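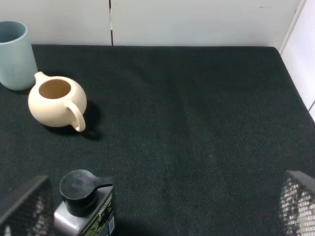 Dark green cloth against a white wall

Speaker notes: Running a repair-and-swap table for kitchenware
Plallham town hall, 2026-08-06

Slide 1. Opening
Thank the hosts. Say how long I plan to talk and that questions come at the end. The Plallham swap started with 2 tables in a side room. By last February we had 36 households signed up, and most of them came back.

Slide 2. What people bring
Mostly mugs, bowls and small plates. Pans come in less often and go out first. We logged 1,921 items over the life of the project — pause here, let them read the chart. Mention that Setska keeps its own log and theirs counts lids separately, so the totals don't compare.

A plain mug moves faster than a printed one. Company logos are the slowest. Ask for a show of hands: who has a conference mug at home?

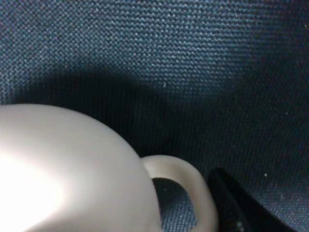

Slide 3. Checking for damage
Run a fingertip along the rim and the inside of the handle. Hairline cracks go in the plant pot box. Chips on the foot are fine if we tell the person taking it. We don't glue anything meant for hot drinks. Someone will ask about gold trim — no microwave, and we put a sticker on it.

Slide 4. Setting the table
Cloth first. Bare tabletops are noisy and things slide. Dark cloth shows up pale cups well. Leave space between pieces so people can pick one up without knocking the next. Sarkau tried stacking and went back to single rows. 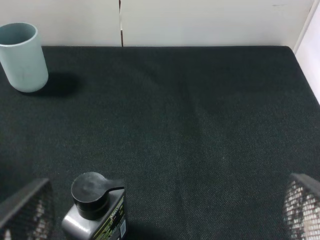

Pale blue-gray cup on dark cloth

Slide 5. Costs
Hall rent is the big one. Tape, stickers and boxes came to 58 dollars for the year. Hand out the budget sheet now, then take questions.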